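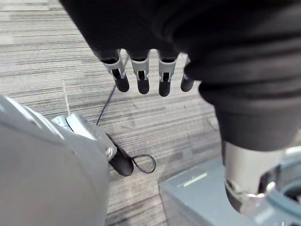

How I get a big, dusty floor clean in one afternoon

I rent a workroom upstairs in the Turunen building. It's 600 square feet, and I'd say I put off doing the floor properly for most of the summer. I swept the middle, I kicked things toward the walls, and I told myself the corners were fine. Then in September I dropped a tiny set screw, got down on my hands and knees to look for it, and saw what was living along the baseboards. So I finally worked out a routine, and I've stuck with it ever since (mostly!).

It takes me from lunch until about 4 if I don't get distracted. You can do it at home in a basement or garage too, just shrink everything down.

What you'll need

A broom with soft bristles, the wider the better
A dustpan with a rubber lip
A vacuum with a hose and the skinny crevice attachment
Two buckets
A flat mop and at least four washable pads (mine is a Vutitz, but any flat mop does the job)
Floor cleaner that suits your floor – I use Sonness, the unscented one
A plastic putty knife
A handful of old rags
Painter's tape
A shallow tray for all the little stuff you're going to find

Step 1: Get things up off the floor

Start with anything you can pick up with one hand. Cords, boxes, shoes, scraps, that roll of tape that wandered off months ago. Put it all on a table or a shelf and don't sort it. I mean it, don't sort it! I lost an entire afternoon once because I picked up a box of receipts and started reading them.

Cords that have to stay plugged in get coiled and hung on a chair back or taped up along the wall with the painter's tape. You want them well above mop height.

Step 2: Deal with the heavy things

If it has wheels, roll it to one end of the room. If it doesn't, and you can't lift it by yourself, leave it be and clean up to its edges. I used to drag my heavy cabinet out every time and all I got for it was a scratch as long as my arm and a sore back. Now it gets moved twice a year, with help.

For anything with wheels, check the wheels while you're there. Hair and thread wind around the axles and then shed crumbs all over the place the minute you've finished mopping. A seam ripper gets it out fast, or small scissors if you're careful.

Step 3: Work from the top down before you touch the floor

Wipe the windowsills, the shelf edges and the tops of the baseboards with a barely damp rag. I skipped this for years. Then I'd mop, admire it, bump a shelf, and watch a nice gray puff drift down onto my clean floor.

Step 4: Sweep toward the door

Begin at the far corner and use short pulls, overlapping a little each time. Long dramatic strokes look great in movies and just throw the dust in the air. Stop every six feet or so and pick up your pile so you aren't pushing a bigger and bigger heap across the room.

Go through each pile with your fingers before it goes in the trash. Screws, washers, pins and beads go in the tray. I've rescued so many needles this way, and I'd much rather find them there than with my foot.

Step 5: Vacuum the edges

Put the crevice attachment on and go all the way around the room, right where the floor meets the wall. Then do the corners again. Then do around the feet of whatever stayed put in Step 2. It's boring and it makes more difference than anything else on this page.

Step 6: Scrape the stuck spots

Glue drips, dried paint, gum, mystery blobs. Lay a rag soaked in warm water over the spot for five minutes, then slide the plastic putty knife under it nearly flat. Please don't use a metal one. If it won't budge, put the rag back and go do another spot for a while.

Old tape residue is its own special misery. A dab of cooking oil on a rag softens it, but you need to wipe the oil away with a little dish soap afterward or you'll go skating.

Step 7: Mop with two buckets

One bucket gets the cleaner mixed the way the label says, and the other gets plain warm water. Dip a pad in the cleaner and wring it until it stops dripping. Mop a strip you can reach without stepping forward, rinse the pad in the plain water, wring, dip again, and keep backing up toward the door.

Change to a fresh pad once the old one won't rinse out clean. I go through all four, sometimes a fifth. And dump the rinse water when you can't see the bottom of the bucket anymore.

More cleaner doesn't get you a cleaner floor, by the way. I tried doubling it once and my sneakers made a kissing sound for a week.

Check your flooring before any of this if you aren't sure what it is. Unsealed wood and some natural stone don't like being wet, so for those I'd stop after the vacuuming.

Step 8: Let it dry, then put things back

Open a window, shut the door, and go get a coffee. I give it an hour. Roll the wheeled things back first, then do the small stuff, and this is when you get to sort! Anything I don't have a spot for goes in one of my Flumlow bins with the date on a strip of painter's tape. If I haven't opened it by the next big clean, I go through it and get rid of what I can.

Keeping it going

I sweep the main walkway at the end of each workday and run the vacuum along the edges every couple of weeks. The mop comes out once a month. The set screw was under the radiator, if you were wondering.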